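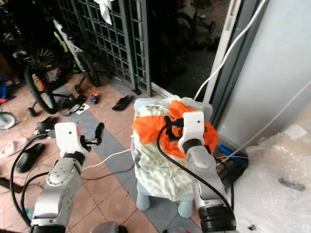

Orange cloth on a small light blue stool, tiled entrance.

How to enter a car for a round of the Konda Saloon Championship

Published 16 May 2023

This guide is for drivers and entrants who have not taken part in a Konda Saloon round before. It covers the steps from registration to the first practice session at Gostum. It does not replace the Sporting Regulations, and where the two differ the Regulations apply.

Before you start

The entrant and the driver are treated separately, even when they are the same person. Each must hold a current licence of the correct grade on the date entries close. A licence that has been applied for but not issued will not be accepted.

You will also need the car's logbook, proof of seat belt and extinguisher dates, and the transponder number. If the transponder is hired, leave the field blank and tick the hire box. Hired units are handed out at signing-on and must be returned before you leave the circuit. 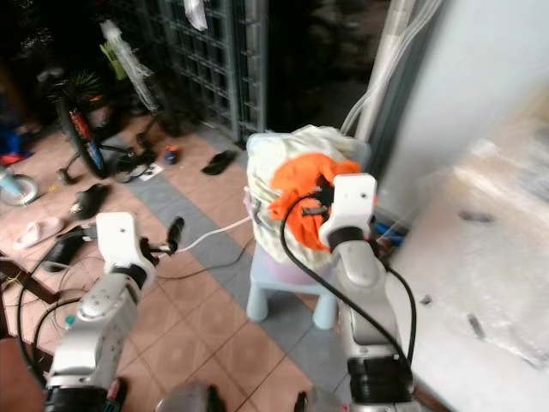
Drivers who have changed class over the winter should check that the logbook shows the new class. The registrar cannot amend a logbook by email. It must be presented with the car, and the change signed by a scrutineer before the entry is confirmed.

Step 1. Register with the championship

Registration opens in February and is completed through the Vesus entry system. Create one account for the entrant, then add each driver beneath it. Please do not create a second account if you have forgotten your password, as duplicate accounts delay the entry list for everyone.

Once the registration fee has been received, a race number is issued. Numbers are kept for the full season and may be carried over to the next if you register before the start of March.

Step 2. Submit the entry

Open the event page in Vesus, select the round and choose the class. The system fills in the car details held on your account. Read them before you submit. The most common errors are an old engine capacity and a transponder number left over from a car that has since been sold.

Entries are accepted in the order in which payment is received - not the order in which the form is sent. When the grid is full, later entries are placed on the reserve list, and reserves are told by email if a place becomes free.

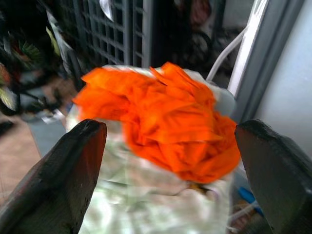 Reading time: 4 minutes

Step 3. Prepare the car for scrutineering

Fit the race numbers, championship decals and sunstrip before you travel. Numbers must be readable from both sides and must contrast with the bodywork. Mark the extinguisher pull and the electrical cut-off with the correct symbols, and check that the cut-off stops the engine when it is running.

Remove loose items from the cabin and boot. Batteries must be clamped and the live terminal covered. Catch tanks should be empty on arrival. Helmets, overalls, gloves and boots are inspected with the car, so bring them to the bay with you.

Step 4. Arrive and sign on

Competitors' vehicles enter Gostum by the Eder gate. The main gate is for spectators, and trailers will be turned away from it. Paddock spaces are allocated by class, and a plan is sent with the final instructions. Each entry may bring one support vehicle and has 3 paddock passes.

Sign on first, then go to scrutineering. You will be given a card to show at the bay, and the card must be returned to the paddock office once it has been stamped.
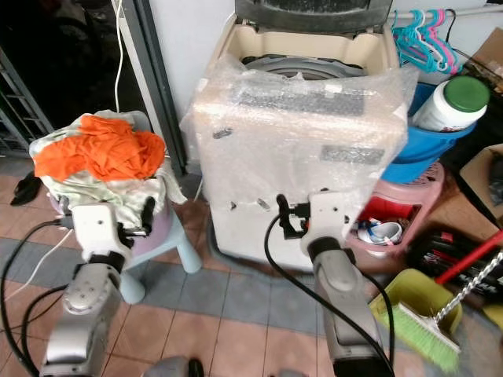

Can I change the driver after entries have closed?
A change of driver is allowed until signing-on ends, provided that the new driver is registered for the championship and the clerk of the course agrees in writing.

Step 5. Attend the briefing and practice

The briefing is compulsory for all drivers new to the circuit. The lap measures 2730 metres and the pit exit joins it on the inside of a fast right-hand bend, so the blend line is explained in detail. Crossing it is penalised in practice as well as in the race.

To qualify, each driver must complete at least three laps in the official session. A driver who fails to do so may ask the clerk of the course for permission to start from the back of the grid. The request is made at the paddock office, on the form kept there.

Withdrawing an entry

Notify the registrar through Vesus as soon as you know that you cannot attend. The entry fee is refunded, less an administration charge, if notice is given at least 6 days before the event. After that, refunds are made only when the place is taken by a reserve.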